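Can a machine do the dishes yet?

Members at the May meeting of the Warkmont automation group asked when they could expect help in the kitchen. Puspita Wibisono, who tests two-armed robots at Dellanen, gave us a fair answer – parts of the job, some of the time.

Her team has been working on the dish rack. A person can unload one while talking on the phone. A robot has to find the rim of a bowl among thin wires, close on it without chipping it, and lift it clear of the rods.
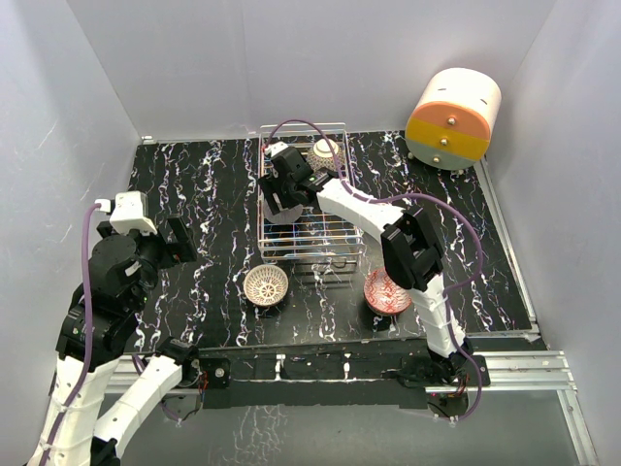 Over 400 trials on one set of dishes, the arms finished the job 93 per cent of the time. With bowls they hadn't handled before, the result dropped to 40 per cent. Patterned glazes and openwork sides caused the most trouble, Puspita said, and plates standing on edge were not far behind.

Shop-floor work is further along. Parts at the Pamton plant arrive in the same tray, facing the same way, and the colour never changes. Kitchens don't offer that.

Puspita doesn't expect to sell a dish-handling robot soon. Her next round of tests covers cutlery and mugs, and she will bring the results to our next meeting at the Chege Centre.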